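Dry-Laid Stone Boundary Walls: Layout, Drainage and Settlement of a Short Test Section

Darragh Dunne, Landscape Construction II

1. Purpose

The project compared two ways of setting the base course of a dry-laid garden wall on sloping ground. Section A was built on a trench of compacted gravel. Section B was built directly on scraped subsoil, as many older farm walls were. Both used fieldstone from the same pile at the Montoya plot, and neither used mortar.

2. Materials and layout

Each section was 320 cm long. The trench for Section A was dug 15 cm deep and filled in 2 lifts, each tamped by hand. String lines were set on both faces with a batter frame made from scrap lumber. Stones were sorted by thickness before any were laid, with the flattest kept back for the cap.

Long stones running through the full width of the wall (throughstones) were placed at mid-height. The pile had fewer of these than the plan called for, so they were spaced wider in Section B. This is a weakness in the comparison -- a repeat should match the spacing first and adjust the wall height afterward.

3. Drainage

The slope sheds water toward the uphill face. A strip of coarse gravel was placed behind Section A only. After the January thaw, standing water was found behind Section B on three visits and behind Section A on none.

4. Settlement

Cap height was read against a fixed stake at each end. Section B dropped 17 mm at the downhill end over the monitoring period. Section A dropped 2 mm, within the reading error of the level. One face stone in Section B rotated outward and was reset with a wedge behind it.

5. Presentation

Results were shown at the department open house. 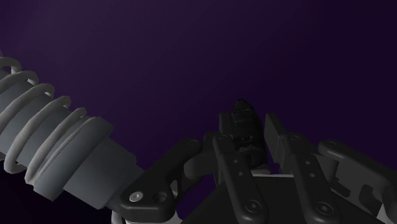 Figure 1. Rendered view, arm segment with coil spring.

6. Discussion

The gravel base took most of one extra workday. For a low wall on well-drained soil the extra digging may be hard to justify. On the clay at Montoya it was worth the time. The effect of the base cannot be separated from the effect of the drainage strip, as both were present in Section A and absent in Section B.

7. Further work

A third section with a gravel base and no drainage strip is planned for the lower end of the plot. Stone for it has been set aside next to the gate -- mostly thick pieces, so more shimming should be expected.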